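Flower table – safety and condition check, with comments
Hakance day centre, ground floor activity room

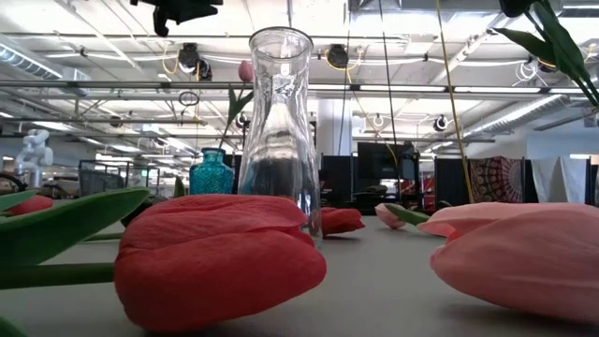
1. Before anyone sits down

1.1 Table surface clean and free of grit – OK
Wiped with a damp cloth. There is an old scratch towards the window end that catches the cloth. It is shallow and has no sharp edge. Leave it.

1.2 Table steady, feet level – OK
The felt pad under the rear leg was replaced in February and is still in place.

1.3 Floor dry under and beside the table – ACTION
Drips between the sink and the table. Mopped at the time of the check. Please carry the jug with a cloth under it and do not fill it past the line. Rasa Navickas has asked for a second mat by the sink, order no. 364.

1.4 Walkway to the door clear – OK
Bags go on the hooks. One was moved.

2. Glassware

2.1 Tall clear vase, wide rim – OK
Run a dry cloth round the rim before use, never a bare finger. No chips felt. Check the neck as well, where the glass narrows, by holding it up to the light. Slight limescale inside, cosmetic only. Soak in vinegar overnight when convenient.

2.2 Small teal bottle, embossed – OK, see comment
The raised pattern holds dirt and wants a soft brush. The bottle is light and a long stem will pull it over if it is filled too low. Keep it at least half full and stand it well in from the edge. One stem at a time.

2.3 Spare vases in cupboard – ACTION
Two have chipped bases. Wrapped in newspaper, labelled and put in the glass bin. The Brinow jug has a hairline crack by the handle and should not be used for water. Lies Hermans would like to keep it for dried stems, and I have no objection if it stays on the high shelf.

2.4 Vases filled after they are put in position – NOT DONE LAST TIME
Fill from the jug at the table. Please do not carry a full vase across the room.

3. Stems and leaves

3.1 Tulips kept away from food and drink – OK
All parts can upset the stomach if eaten, the bulb most of all. Tea stays on the side table. This applies to staff cups too.

3.2 Gloves offered – PARTLY
Tulip sap can cause a rash on the fingers in people who handle a lot of them. Medium gloves in stock, small size finished. Zane Sproģis to reorder from Evangelista.

3.3 Stems laid flat with room between the big blooms – OK
The large red and the large pale pink have clear table between them. The smaller ones can lie closer together at the back. Heavy heads bruise if they are stacked.

3.4 Lower leaves stripped before stems go into water – OK
Leaves left under the waterline turn the water foul. Strip by hand, not with a blade.

3.5 Pets – reminder only
Tulips are poisonous to cats and dogs. Anyone taking stems home should be told. Card by the door has been reprinted in larger type.

4. Cutting tools

4.1 Scissors and snips counted out and back – OK
4 out, 4 back.

4.2 Blades clean, springs working – ACTION
One pair of snips is stiff and does not open fully. Taken out of use and tagged. Candela Vidal will oil it and try again – if it still sticks, it goes.

5. Clearing up

5.1 Cuttings swept off the table before the floor is done – OK

5.2 Vase water emptied into the sluice, not the kitchen sink – OK

5.3 Hands washed – OK
Soap dispenser running low.

Open items: second mat (1.3), small gloves (3.2), stiff snips (4.2).

Checked by Reto Brunner, 29 November 2023
Copy to the Lallau folder in the office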